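The Small Phone Isn't Dead, and I Have One in My Pocket to Prove It

By Yanling Duan
09/11/2022

I had my thumb on the back button before I realized what was strange. I could reach it. And then I could reach the search bar at the top, and the menu in the far corner, all without that little hand shuffle I've been doing on every phone since I can't remember when.

The phone is the Nisia 4, and I've been carrying it since May. It weighs 112 grams. My old one felt like a paperback in my jacket, and this one I keep patting my pocket for, convinced I left it on the bus!

Small phones are supposed to be finished. The big makers tried them, the sales were soft, and everybody went back to slabs. So when Drutmont, a company with exactly one earlier handset to its name, said it was building a compact model with no giant sibling, I figured we'd get a cheap screen and last year's camera.
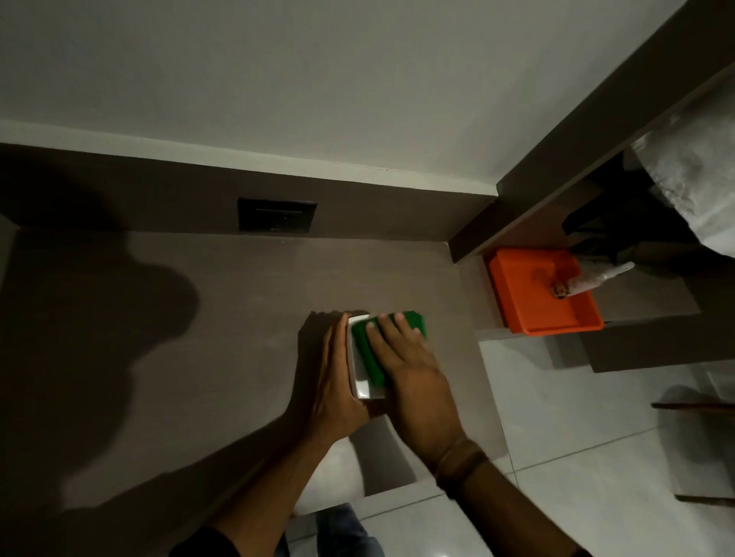 We got a really good screen. It's bright enough for a noon walk, scrolling is smooth, and text is sharp even at the tiny size I like. The camera is a single lens on the back, and I've stopped missing the other two. Colors come out a bit warm, which suits food and faces and does nothing for snow.

Battery life was my big worry, and I'll be straight with you: it's fine. I unplug at 100 percent in the morning and I'm usually looking for a charger by dinner. If you play games on the train, you'll be looking sooner. Deming Jia, who led the design at Drutmont, told me the team went through a whole pile of layouts to squeeze in a bigger cell.

"We could have made it thinner," he said. "People asked for thinner until we put the two battery charts in front of them."

I love that answer. The phone is chunky, and the chunkiness is part of why it's so nice to hold – there's an edge for your fingers to settle against. 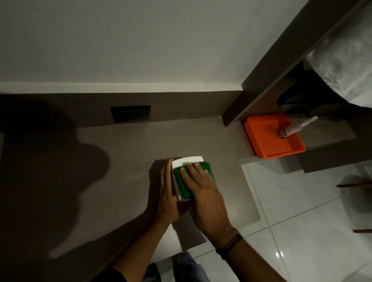 The software is called Holico, and it's a light coat of paint over Android. The best bit is a keyboard that widens the keys you hit most, so my typos have dropped even though the screen shrank. The music app, Song, is less fun. It lost my playlists twice, and I ended up hiding it in a folder.

Drutmont made 1012 phones in the first batch and they sold out before I'd finished setting mine up. A second run is coming, in green as well as black, and Jia says the speaker will be louder. I hope so, because mine can't compete with a kitchen fan. I'm still keeping it.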